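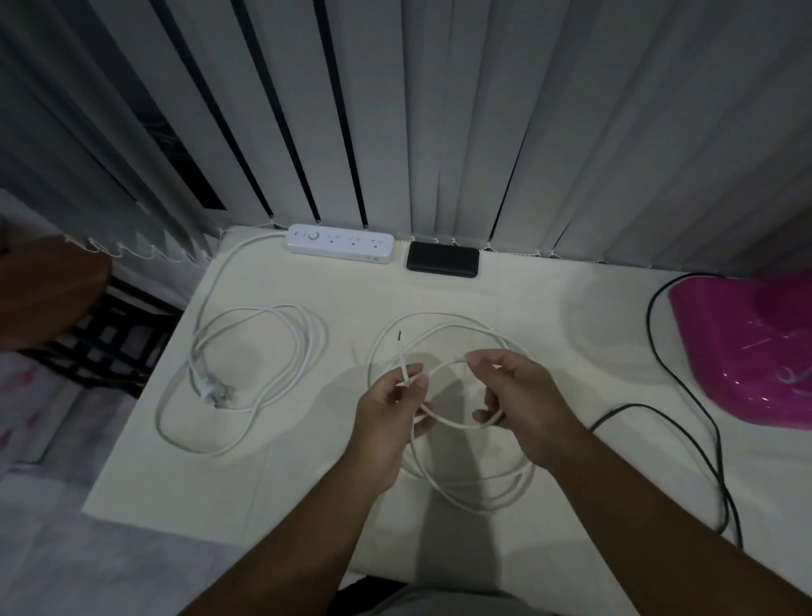
The cream one, which fought me the whole way.

Search this blog Go

13/08/2021

I have been told, more than once and by people with very tidy drawers, that there is a right way to coil a cable. You go over, then under, then over again, and the thing lies flat for the rest of its life and never knots. My friend Imani Fitzsimmons swears by it. She sent me a video that was 22 minutes long. Twenty-two minutes on winding up a wire! I watched 7 of them and felt I had the idea.

So I sat down at the table by the blinds to find out if any of this holds up, or if it's one more thing people say because somebody said it to them at a job once.

I'll start with the claim that cables have a "memory." I was ready to laugh at that, and I still don't love the word, but the cream-white one did seem to have opinions. Every time I laid down a wide ring, the next ring wanted to sit on top of it at an angle. Rolling the end between my thumb and finger as I made each loop helped a bit. How much of that was the method and how much was me simply paying attention for once, I couldn't tell you. I suspect the second. Most household tips work fine the first time, when you're concentrating, and then you go back to stuffing things in the drawer.

The other thing I keep reading is that you must never wrap a cable around your elbow and hand. I have done this all my life. My father did it with extension cords in the garage and those cords outlived two cars. The article I read on the Baptiste home blog says it puts a twist in every turn, and fine, I can believe that, but then it goes on to tell you to buy a set of Folleck cable ties in four colors, and that's where I stop believing quite so hard. Stalia wants to sell you a box with little compartments. The store in Tudgate has a whole aisle of this stuff now. You can spend real money organizing wires that came free with something you no longer own.
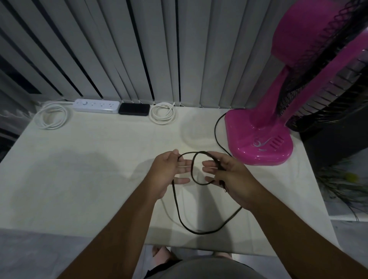 Black cable is its own problem, by the way. I find it harder to see which way the twist is going, especially in the evening, and if you miss one you get that little loop in the middle that pulls tight when you're not looking. The cure, according to Imani, is to let the whole length hang and spin itself out. I live on the ground floor with a normal ceiling, so no.

What I will admit is that doing them one at a time beats doing them in a heap. I used to tip the lot out and start pulling, and you can guess how that went. And wind it loosely. The tight little bundles look great but I don't trust them near the plug end, where every cable I've ever lost has gone first.

I haven't bought the ties. I have a bag of the paper-covered wire ones from bread and trash bags -- ugly, free, and they hold. If the coils are still coils in October I'll tell Imani she was right about the over-under business, and she can have her 15 unwatched minutes back.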